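Fórum Farkatel — Mobiliário e Superfícies
Tópico: Limpeza e conservação de tampos de mármore branco com remate em madeira
Respostas: 6

gestao_edificio_norte
Exmos. Senhores,
Na sequência da renovação das salas comuns do nosso edifício, concluída em abril, solicitamos o parecer dos membros quanto à manutenção das superfícies de mármore branco. São 21 peças, adquiridas à Wakano, todas com painel lateral em madeira clara. O manual do fornecedor dedica duas linhas ao assunto e remete para «produto adequado», sem o identificar. A equipa de limpeza tem utilizado detergente multiusos diluído. Pergunta-se se a prática é aceitável.

conservacao_pedra
Não é recomendável sem conhecer o pH do produto. O mármore reage a qualquer ácido, ainda que fraco, e muitos multiusos contêm ácido cítrico. Deverá ser utilizado detergente neutro, pano de microfibra bem torcido e secagem imediata. Quanto ao selante, a aplicação anual é suficiente em zonas de uso moderado.

marcenaria_sul
Subscrevo o anterior no que respeita à pedra. Chamo, porém, a atenção para a madeira. A água que escorre do tampo acumula-se na junta e nos sulcos do perfil, e é aí que o verniz cede primeiro. Recomendo passar o pano no sentido do veio e nunca pulverizar diretamente sobre a peça.
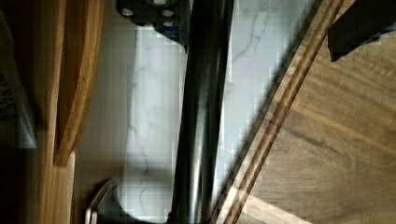 Acrescento que as ferragens merecem igual cuidado. Os parafusos dos suportes devem ser verificados uma vez por ano, e os elementos metálicos limpos a seco. Produtos para inox deixam resíduo gorduroso que mancha o mármore por contacto — já tratei dois casos desses.

patrimonio_municipal
Permito-me discordar quanto ao selante anual. No serviço onde exerço funções aplicámos o impregnante da Mandness com intervalos de dois anos, sem prejuízo visível. A reaplicação demasiado frequente cria película e altera o brilho. O orçamento que recebemos para tratamento anual ascendia a 1.723 euros, valor que não nos pareceu justificado.

conservacao_pedra
O intervalo depende do uso e não do orçamento. O teste é simples: deposita-se uma gota de água sobre a pedra e aguarda-se dez minutos. Se a zona escurecer, o selante deixou de proteger. Mantenho a recomendação anual para salas comuns, onde se pousam chávenas e copos sem base. Um impregnante corretamente aplicado, com remoção do excedente, não forma película.

gestao_edificio_norte
Agradecemos os contributos. Iremos suspender o multiusos e proceder ao teste da gota em três peças. Dispomos ainda de uma proposta da Tripathi, no valor de 285 euros, para uma intervenção única que inclui o polimento das marcas existentes. Algum membro tem experiência com esta empresa?

marcenaria_sul
Trabalharam numa obra em que participei. A pedra ficou bem; a madeira não foi protegida durante o polimento e tivemos de refazer o verniz de dois painéis. Sugiro que a proteção das zonas adjacentes — com fita de baixa aderência — fique expressamente prevista na proposta antes da adjudicação.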